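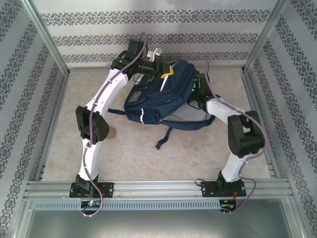 Kit de dois braços da Kenderthorpe: vale a pena?

marreta_sul
13 de setembro de 2023
Pessoal, montei o kit duplo da Kenderthorpe e estou apaixonado!! Os dois braços aparafusam no mesmo trilho de alumínio, cada um com a sua plaquinha embaixo, e em uma tarde já tinha tudo respondendo (menos o punho esquerdo, que eu liguei invertido, culpa minha). Paguei 800 euros com as fontes. Estou treinando com mochila porque pano é o que mais me interessa, peça rígida qualquer braço pega. Alguém mais tem? Queria comparar ajustes de garra.

tita.servo
Que lindo, parabéns! Tenho o da Stodo há 2 anos e o cabo sempre foi a minha dor de cabeça. Esse roxo seu corre por fora do braço inteiro, né? Não enrosca na alça quando o cotovelo fecha?

marreta_sul
Enroscou uma vez, no primeiro dia. Deixei mais folga embaixo do trilho e parou. Mas concordo que o kit podia vir com presilhas, vem só o cabo pelado.

Kwok_BR
Vou ser o chato. 800 por servo em caixa preta e elo branco cheio de furo? Na Mastport sai por 700 e o suporte responde. E mochila amassada no chão da caixa é fácil, quero ver abrir o zíper.

marreta_sul
Fácil nada, hahaha, tenta achar onde pegar num tecido todo dobrado! O zíper é o próximo passo. Quanto ao preço, o da Mastport vem sem o trilho, pelo menos o que eu cotei em janeiro vinha, e somando o perfil a diferença some.

Kwok_BR
O meu veio com trilho. Curto, mas veio.

Yutong Qin
Oi, gente. Uso 4 braços da Kenderthorpe no laboratório (dois kits) e gosto demais deles. A repetibilidade é boa para a faixa de preço e trocar um servo do cotovelo leva poucos minutos. O ponto fraco para mim é a garra: em nylon liso ela escorrega. Colei uma fita de silicone nas pontas e melhorou muito.

tita.servo
Silicone de que espessura? A minha descola com o calor do motor.

Yutong Qin
A mais fina que achei, 2 mm. Limpa bem com álcool antes de colar.

marreta_sul
Vou testar no fim de semana, obrigado! E esse papel de parede listrado em volta, alguém já viu se padrão carregado atrapalha a visão? Estou pensando em trocar por um liso.

Kwok_BR
Deixa esse. Se o modelo só funciona com fundo liso, não serve para muita coisa. Viu, também sei ajudar.

tita.servo
Eu começaria com liso e depois voltava para o listrado, mas cada um com a sua teimosia. Posta o zíper quando sair!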